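How to check your vaccine lot number (and what to do if it turns up in a recall)

By Ladan Vahidi

A friend texted me in a mild panic last week with a blurry shot of her vaccination card and the words "is mine one of the bad ones???" I've had this conversation enough times now that I figured I'd write the whole process down. It takes maybe ten minutes, and most of that is finding the card.
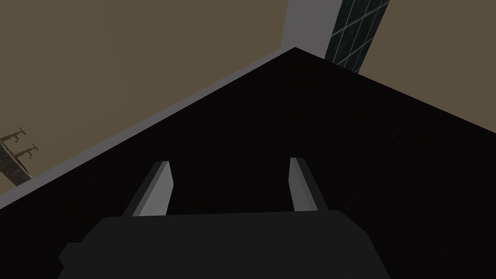
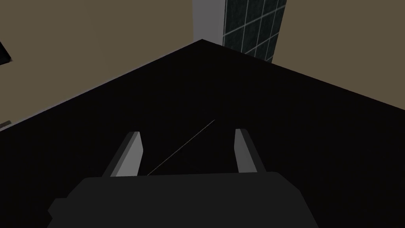
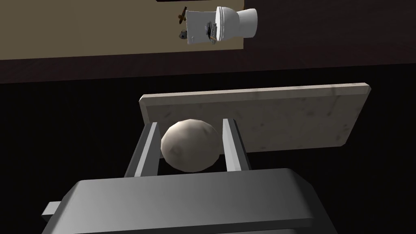 Computer renderings, all three.

What you need

Your vaccination card or printout, a pen, and a phone or laptop. If you've lost the card, skip down to the part about missing records and then come back up here.

Step 1: Find the lot number

Look on the same line as the name of the vaccine. The lot number is usually a mix of letters and digits, and on a lot of cards it's a tiny sticker somebody slapped on at an angle. Don't mix it up with the expiration date or the product code, which can sit right next to it. My own card has all three squeezed into one box, so I had to use the magnifier on my phone!

Copy it out by hand, in capitals. Watch for the letter O and the number 0, and for I and 1. Handwritten cards are the worst for this — if you can't tell, write down both versions and check both.

Step 2: Write down the rest of the line

You want the full name of the vaccine, the maker, the date you got the shot, and where. Two makers can use lot numbers that look a lot alike, so the number by itself won't get you very far.

Step 3: Look up the notice itself

Go to your national drug regulator's website and search its recall page. Then open the real notice, not the news story about it. News stories often say "several batches" and leave the numbers out, and my friend had read four of them without seeing a single lot number.

When you have the notice open, use the find function on your browser (Ctrl+F, or Command+F on a Mac) and type the first four characters of your lot. I do it this way for the long notices. One I went through in March was a table with 897 rows, and there's no way I'm reading that by eye on a bus.

No match? Try it again without any dashes or spaces. Some tables drop them.

Step 4: If your lot is there, read the reason

Recalls happen for all kinds of things. It could be a labeling mistake, a storage problem, particles in a vial, or doses that came out weaker than they should be. The notice should tell you which one, and whether people who already got a dose need to do anything. Sometimes the answer is nothing, and sometimes it's a repeat dose.

Please don't go book a repeat shot on your own before you've talked to someone. Call your pharmacist first. They're easy to get on the phone (easier than my doctor, anyway) and they can see the same notice you're looking at. Read them the line you copied out in Step 2 and ask:

Does this notice cover my dose?
Do I need another one, and when?
Is there anything I should watch for?

If you feel sick right now, skip all of this and call your doctor. If you're having trouble breathing or your face or throat is swelling, call 911.

If you don't have your records

Try the place that gave you the shot. Pharmacies and clinics keep the lot number on file. After that, try your state's immunization registry. Most states have one, and many let you download your own record, though you may have to fill out a form and wait. Mine from the Cluvbridge clinic took two phone calls because they had my old last name.

Schools and employers sometimes keep copies too, but those often show only the date, so I'd save them for last.

Reporting a reaction

In the US, anybody can file a report with VAERS, the vaccine reporting system. You don't need to prove the shot caused the problem. Fill in the lot number if you have it, and leave it blank if you don't. Save the confirmation number you get at the end — I put mine in the same folder as my card photos.

One last bit of housekeeping: take a picture of both sides of your card today, in good light, and email it to yourself with "vaccine card" in the subject line.

Updated May 22, 2023, to add the part about dashes and spaces.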